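Plastic or glass for a houseful of kids?

gernomance705
We rent a cabin by the lake every June, 6 kids between us, and my sister-in-law insists on real glasses "because plastic tastes funny." We lost 4 of them last time, one under the couch. I want to switch to plastic for good – am I being a snob in reverse?

jindance
Go plastic! We did it years ago and I haven't swept up a shard since. Get the heavy ones though, the thin ones crack in the dishwasher and then they hold that soapy smell forever.

Hegyi12
Gonna disagree. My kids learned to be careful by using glass. Short fat tumblers, hard to knock over. Plastic goes cloudy and you end up tossing it, so where's the savings?

gernomance705
Mine are 3 and 5, they'd knock over a brick lol. I'm leaning toward the pale, cool colors, they look less like a birthday party.

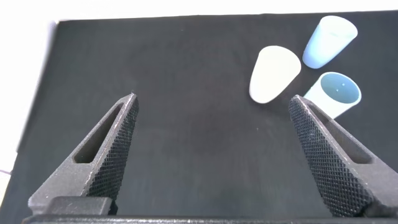 Erus thinks the cloudiness is just hard water, and that a soak in white vinegar overnight takes most of it off.

Hegyi12
Tried vinegar. Helped for a week. Still say glass for dinner, plastic for the porch.

jindance
OK, I could live with that one. Top rack only, and skip the heated dry!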